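Airline revenue analyst - Tidenov, regional carrier desk

Posted 26/05/2016

We need one more person on the revenue desk before the August schedule goes live. Small airline, short routes, thin margins. You'd be looking at fares, loads and refunds all day and telling the rest of us where the money is leaking.

Tidenov flies 16 routes out of Ostton. Turboprops mostly, two leased jets. The lease on one of them is up for renewal and a good part of your first weeks will go on that - what it earns, what it costs sitting on the ground, whether we keep it.
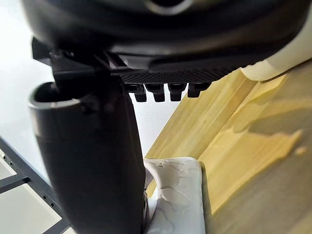
What you'll do

Daily load and yield report, out by 9. Has to be right, doesn't have to be pretty.
Fare changes on the island routes with Svend Thoroddsen, who runs pricing.
Month-end with the accounts team. Late nights, two or three of them, and we do give the time back.
Fuel cost tracking. We buy through Halilović and their invoices come in three formats, so patience.
Answering the route planners when they want a number in ten minutes.

What we want from you

Two years in airline, rail, bus or freight numbers. Hotels fine too. Spreadsheets at a high level, some SQL. You should be able to read a balance sheet without help. Knowing Mever is a plus - it's our booking system and it is old and takes some getting used to.
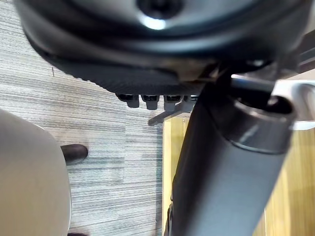
A degree is nice but we won't throw out an application over it. Lumturie Kos, who you'd report to, came up from the check-in counter. Clear writing matters more. Your reports get read by the board and by the lenders, and they dont always ask before they quote them.

Pay and the rest

Base depends on experience, talk to us. Yearly bonus tied to the company result, none was paid last year. Standby travel for you and one other person after 3 months. Health plan from day one. 84 people work in the Ostton office, canteen on the ground floor, parking is first come first served.

Full time, on site. Working from home one day a week after the trial period, not before.
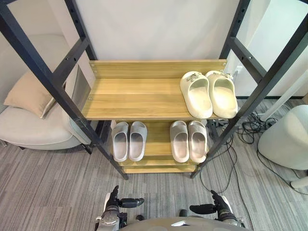
The trial period is six months. Notice is two weeks either way during it, then two months. We can't sponsor visas for this postion, sorry.

How to apply

Resume plus one page, no more, on a route you think some airline prices badly and what you'd charge instead. Max 800 words. Any airline. Send both to Vesela Hoxha in hiring, subject line "revenue desk". PDF please.

First call is with Vesela, half an hour. Then a spreadsheet task, paid, then an afternoon with Lumturie and Svend. No agencies.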